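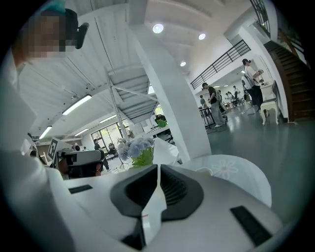
あじさいを生けるのは、思っていたよりむずかしいです。

日本に来てから何年もたちますが、花の名前を日本語で覚えるのはまだ遅くて、「紫陽花」という漢字は、今でも一度で書けません。でも花は好きです。先月から、Uncombeという小さい花の教室に通っています。先生はエレリ・ジェンキンスさん(Eleri Jenkins)という方で、日本語は私よりずっと上手です。私たちは二人とも外国人なのに、教室ではずっと日本語で話します。ときどき変な感じがしますが、いい練習になります。

今回の花は、うすい青のあじさいでした。私はこの色がいちばん好きです。濃い青やむらさきもきれいですが、うすい青は、白いテーブルのそばに置くと静かに見えます。私の国では、あじさいは庭に咲いているもので、あまり部屋の中に飾りません。母に写真を送ったら、「それは庭から取ったの?」と聞かれました。いいえ、Kirnikという花屋で買いました。三本で、ちょっと高かったです。

先生に教えてもらったことを、忘れないうちに書いておきます。私のためのメモですが、だれかの役に立ったらうれしいです。

まず、あじさいは水をたくさんほしがる花です。茎を水の中でななめに切って、それから中の白いわたのようなものを、はさみの先で少し取ります。私はこれを知らなくて、去年は普通に切ってすぐ花びんに入れていました。次の日の朝には、花が全部下を向いていました。とても悲しかったです。先生にその話をしたら、「みんな一回はやりますよ」と笑っていました。

わたを取るのはこわいです。力を入れすぎると茎がわれます。私は一本わってしまいました。先生は、われたところより上でもう一度切ればいい、と言いました。それで、その一本だけ短くなりました。でも短いのを前に置いたら、かえって形がよくなったような気がします。

次に、葉です。葉は水をたくさん使うので、花のために少なくします。私は全部取ろうとして、止められました。緑がないと、花がさびしく見えるそうです。大きい葉は取って、花のすぐ下の明るい緑の葉は残します。どの葉を残すか、私はいつも長く迷います。となりの席のカイさん(Kai Fuchs)は迷いません。どんどん切ります。そして、できあがりは私よりきれいです。少しくやしいです。

それから、束ね方です。花の頭が丸くて大きいので、同じ高さにすると、ぎゅうぎゅうになってしまいます。少しずつ高さを変えて、茎を手の中でななめに回しながら重ねます。「らせんに組む」と言うそうです。この「らせん」という言葉を、私はこの教室で覚えました。らせん階段のらせんです、と先生が説明してくれて、よくわかりました。でも手のほうはまだわかっていません。途中で一本だけ反対の向きに入れてしまい、最初からやりなおしました。七回ぐらい、と書きたいところですが、本当は二回です。

もうひとつ、置く場所のことも書きます。直接の日光とエアコンの風は、あじさいによくないそうです。うちはせまいので、この両方から遠い場所というのは、玄関しかありません。それで、今は玄関に置いています。帰ってきてドアを開けると、最初に花が見えます。これはなかなかいいです。夫は「くつをはくときにじゃまだ」と言いますが、花は動かしていません。

水は毎日かえています。夏は水がすぐ悪くなるので、花びんの中も指で洗います。もし花が元気をなくしたら、新聞紙で包んで、深い水に二時間ぐらいつけるといいそうです。「水あげ」という言葉です。はじめは、花に水をあげることだと思っていました。本当は、花が水を吸い上げるようにすることなんですね。日本語はおもしろいです。「水やり」とはちがいます。たぶん、まだ私はときどきまちがえて使います。

きれいなうちに乾かせば、ドライフラワーにもできると聞きました。夏の初めの花より、秋のころまで枝に残った花のほうが、乾かしやすいそうです。できたら、十二月にリースを作ってみたいです。エレリさんは、リースの土台は自分で作ったほうが楽しいと言っていましたが、私は買うつもりです。

次の教室では、りんどうを使うそうです。この漢字も調べました。「竜胆」です。どうして竜なのか、まだ調べていません。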